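Coastal Navigation, Session 7
Reading sailing directions with suspicion
Notes: Antonina Hrytsenko

Sailing directions are compiled text. Somebody copied most of what you read from an earlier edition, and that edition copied it from a survey you will never see. Treat every line as a claim.

Start with the Grindale Harbor extract. It gives 20 feet over the bar "at ordinary tides." Which tides? Sounded when? The wording goes back to a survey of 1780, and I doubt anyone has run a lead line for it lately.

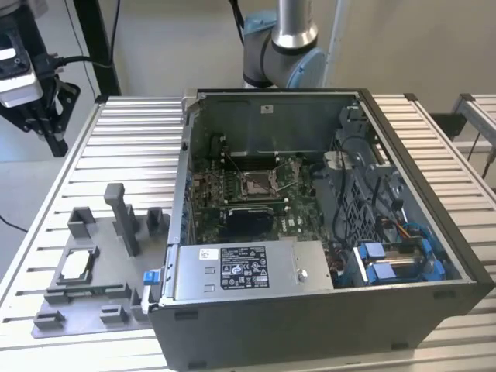

Open computer tower with the CPU socket empty.

Claims that deserve the least trust:

1. Conspicuous marks. A white house gets painted. A lone tree falls down. If the chart doesn't show it too, don't take a bearing on it.

2. "Good holding ground." Good for what anchor, and in what wind? Cheuk-hei Lo dragged twice at Gonano in a spot the book recommends.
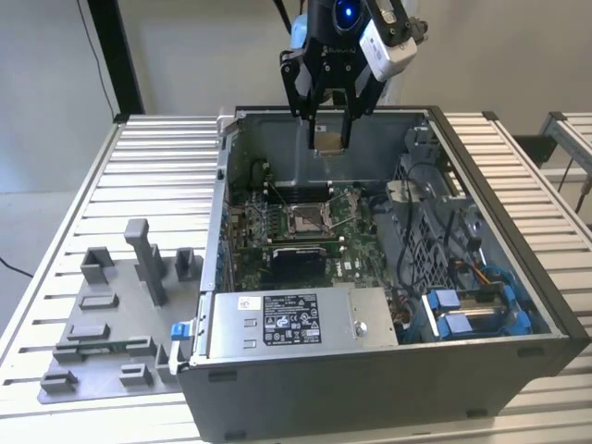
3. Local knowledge. The book tells strangers to get it and never says from whom. The pilot and the fuel dock at Cruzado disagree on which side of the middle rock to pass.

4. Distances by eye. "Close inshore" may mean 50 yards or half a mile. Ask for a number or give the place more room.

Plotters don't let you off the hook. The one we use in class puts the Cruzado beacon 637 yards from its charted position, and it draws it very neatly.

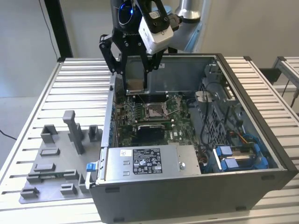 Gripper over the open case, left finger just above the memory slots.

For next time: take one paragraph of the Grindale extract and mark each statement C (on the chart), L (in the light list) or N (neither). Bring your marked copy. Abdelghani Tawfik has spare extracts.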